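Planificación de compra de pinzas robóticas

La planificación de compra de pinzas robóticas es el conjunto de tareas con las que un taller, un laboratorio o un centro de formación decide qué efector final necesita, cuánto puede gastar en él y en qué orden conviene adquirir el resto del equipo. Se sitúa a medio camino entre la ingeniería y la contabilidad, y es una de las partes más agradecidas de cualquier proyecto de automatización: pocas decisiones tan pequeñas cambian tanto lo que un robot puede llegar a hacer.

Alcance

El término suele abarcar la pinza propiamente dicha, los dedos intercambiables, la brida de acoplamiento, el cableado y las licencias de software. Algunos autores añaden el simulador y las horas de puesta en marcha. Ingegerd Rønning, autora del manual interno de compras del taller Nurkum, defiende incluir también los dedos de repuesto desde el primer presupuesto, pues son las piezas que más se golpean y las que más se modifican.

Quedan fuera, por lo general, el brazo y la célula de seguridad, que se presupuestan aparte y tienen plazos propios.

Análisis previo

El punto de partida es la lista de piezas que se quieren manipular. De ella salen la apertura necesaria entre los dedos, la fuerza de agarre, el peso máximo y el tipo de superficie de contacto. Una pinza de dos dedos cubre una variedad asombrosa de tareas, desde recoger cajas hasta alinear perfiles, y por eso aparece en casi todos los primeros presupuestos.

En Nurkum el inventario inicial reunía 200 referencias. Tras agruparlas por anchura y peso, 170 resultaron accesibles para un mismo modelo con un solo juego de dedos. Las restantes se aplazaron a una segunda fase, con dedos especiales y, en algún caso, ventosa. Una clasificación de este tipo lleva unos días de trabajo y puede ahorrar la compra de una segunda pinza.

Simulación antes del pedido

Cada vez es más habitual probar la pinza en un entorno simulado antes de firmar nada. El modelo tridimensional se monta en un brazo virtual y se comprueban alcances, colisiones y ángulos de aproximación. Se trata de una etapa fascinante - y barata - en la que se puede cambiar la longitud de un dedo en una tarde y repetir el ensayo a la mañana siguiente.
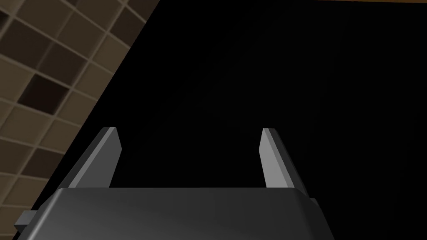 Los ensayos virtuales responden bien a las preguntas geométricas. ¿Cabe la carcasa entre dos estantes? ¿Llegan los dedos al fondo de la caja? Son menos fiables con el rozamiento, los materiales blandos y las piezas flexibles, de modo que conviene reservar una partida para pruebas físicas con una unidad en préstamo. La herramienta Lolotell, empleada en Nurkum para este trabajo, guarda cada configuración junto a su precio, y comparar variantes se vuelve casi adictivo.

Presupuesto

Un presupuesto completo separa la inversión inicial de los costes de uso. En la primera entran la pinza, los dedos, el acoplamiento, la integración y el transporte. En los segundos, los recambios, las actualizaciones y el tiempo de parada por mantenimiento. Es frecuente olvidar los adaptadores eléctricos, que cuestan poco pero pueden retrasar una instalación entera.

Nurkum pidió oferta a 3 proveedores, entre ellos Dulteck y Stetsiuk, con una misma hoja de requisitos. La de Dulteck incluía la formación del personal; la de Stetsiuk, un segundo juego de dedos. Para compararlas hubo que desglosar ambas por conceptos, práctica que Rønning recomienda incluso cuando la diferencia de precio parece evidente.

Calendario

El plazo de entrega condiciona el orden de las compras. El plan de Nurkum, aprobado el 21 de julio de 2025, fijaba 7 semanas para el suministro y situaba el montaje en septiembre. Entretanto se preparaban la brida, los soportes para las piezas y los programas, ya escritos sobre el modelo simulado.

Véase también

Efector final
Cambiador de herramienta
Simulación robótica
Coste total de propiedad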